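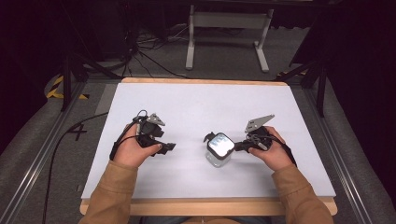 Grarnden Jars and Lids – README

This folder is about small household containers with lids, the kind people use for tea, buttons or leftover rice. It was put together by Roya Yazdani and Mojtaba Kordestani at the Zarei workshop in Trestby. The last change was made on Wed 8 November.

What is inside

There are 185 recordings in 3 groups: picking up a container, moving it, and putting it down again. One container is handled at a time on a white surface. Most recordings were made in August, and 29 of them were repeated later with better light.

About the containers

We chose clear bodies with dark lids on purpose. A clear wall takes the colour of whatever is under it, and a shiny lid changes very much when it is turned a little.

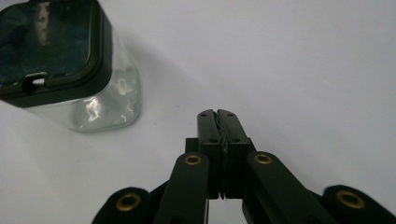
Glare on the corners is also common, and we did not remove it. If your work needs clean outlines, please check the group "moving" first – it is the most difficult one. The containers are always empty and the lids stay closed in all groups.

Names of the files

Each name begins with the group, then the container, then the number of the try. The word "govville" in older names means the first list of containers, which we bought in Govville. Please do not rename these files, the notes still point to them.

Known problems

A few notes say "jar" where they should say "box". Mojtaba is correcting them slowly. The weight of each container is given without its lid.

Questions can be sent to Roya. Please keep messages under 500 words and write the full file name.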